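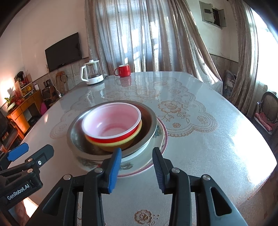 The Haverford table cover is a wipe-clean cloth sold by Burkska for dining tables that see several meals a day. It is supplied in one print, tan roses inside a scalloped mediallion, on a glossy pale gray-white ground. The medallion is wide enough that a full stack of dishes – two bowls in a steel basin, on two plates – leaves the large rose and its trailing leaves in view beside it. Smaller roses with leaves repeat outside the center.

By Noemi Thibodeaux, December

Construction
The cover has a printed face and a soft backing. The face does not absorb water, oil or thin sauces. The curved lines around the medallion are printed, so there is no thread to catch on a plate foot or hold crumbs. Cut edges do not fray and can be trimmed with household scissors.

Fitting
Lay the cover face up and center the medallion before smoothing toward the edges. On rounded tables, let the cloth hang free for a day, then trim to an even drop. Fold creases relax at room temperature. Do not iron the printed side.

Care
Wipe with a damp cloth and a little dish soap, then dry. Scouring pads and bleach dull the gloss. Use a trivet under pans taken straight from the stove – the cover is not a heat mat. Steel basins and unglazed plate feet should be lifted, not dragged.

Storage
Roll around a tube with the print facing out. Long storage in a folded state leaves lines that take longer to drop.

Ordering
Item 800-13. Covers ship rolled. The matching Cellwood underlay is sold separately and adds grip on polished tabletops.

This site uses cookies to remember your cart. Accept or manage settings.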